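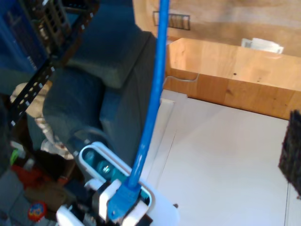 图1:夹爪夹着蓝色网线水晶头,线往上走

分类:邮件列表存档 > 机器人操作 > 线缆与柔性物体

主题:Re: 插网线那组结果,到底是视觉还是力觉在起作用?

大家好,

先谢谢 Rostyslav 上次那封信,问得很细,我拖了几天才把数据重新理了一遍(中间被 Etstead 那边的报告打断,见谅见谅)。原信我引在下面,逐条回。

> Rostyslav Sirko 写道:
> 你们说去掉腕部力信号以后成功率几乎没掉,我有点不信。插头
> 进口那一下,相机基本被夹爪自己挡住了,策略靠什么对准?
> 另外 600 条示教里,有多少是线在拽着插头的?我们在 Qaisi
> 试的时候,线一绷紧,插头在指间就歪了,后面全完。

先说第一个。我上次写得太省了,怪我。“几乎没掉”指的是线松着的那一半试验,线绷着的那一半掉得很明显,两边一平均就看不出来了。所以你不信是对的!我现在的理解是,线松的时候,策略在靠近之前就把姿态定好了,最后那一小段基本是闭着眼睛往里推;线一绷,插头在指间转一点点,这时候没有力信号就只会硬顶。

第二个问题更有意思。600 条是全部示教,我们当初根本没给线的状态打标签,这次是 Minoru Mizuno 一条一条回看补上的(他看完说再也不想看见蓝色了)。补完标签我们做了件很简单的事:把线的走向当成一个额外输入,只给两个量,线从插头尾部出来的方向,还有离夹爪最近那一段的弯曲程度。没有用整根线的形状,那个我们去年十月试过,分割老出错,线一压到别的东西上面就断成几截。

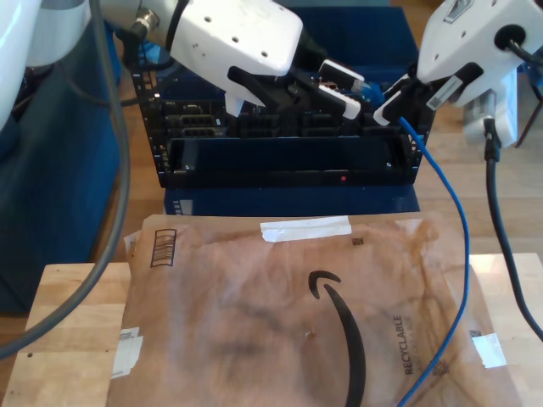 图2:双臂在机箱上方操作,右侧蓝色网线垂成一道长弧

双臂这边的改动也顺便交代一下。以前两只手各干各的,现在多加了一个很弱的约束:一只手在插口附近动作时,另一只手不要把线往外带。就这么一条,没有显式规划。我本来以为要写一套线的仿真才行,结果两个人花了四天就改完了,自己都挺意外。加了走向输入、又加了这条约束之后,线绷着的那一半里,“硬顶”这种失败少了很多。不过新冒出来一种:插头对得挺准,但卡扣方向反了,策略还在那儿耐心地推……这个我暂时没有好办法。

还有两点要老实说:

一,背景没有刻意收拾。箱子、纸袋、别的线都在,所以数字不能直接和 Ceveck 那套干净桌面的结果比。我自己更喜欢这样,但写论文的时候估计会被审稿人追着问。

二,评测用的机箱只有一台,换一台会怎样我真不知道。你们那边要是有插口排布不一样的,能不能借我们跑两轮?策略权重我可以先发过去。

补好的标签我整理完就放到列表的共享目录,格式是一行一条,字段名写在第一行。如果你想先看绷线那部分,跟我说一声,我单独打个包。对了,你上次提到在指垫上贴一层软胶,具体贴多厚?我们试过一种,太滑了,插头转得比不贴还厉害。

祝好

——
浏览 1,569 | 回复 4 | 分享 2

相关讨论
· 柔性线缆的状态表示:要整根还是只要一段?
· Proletti 指垫更换记录与磨损情况
· 双臂示教时怎么给“等待”动作打标签
· 求助:腕部力传感器零漂的处理办法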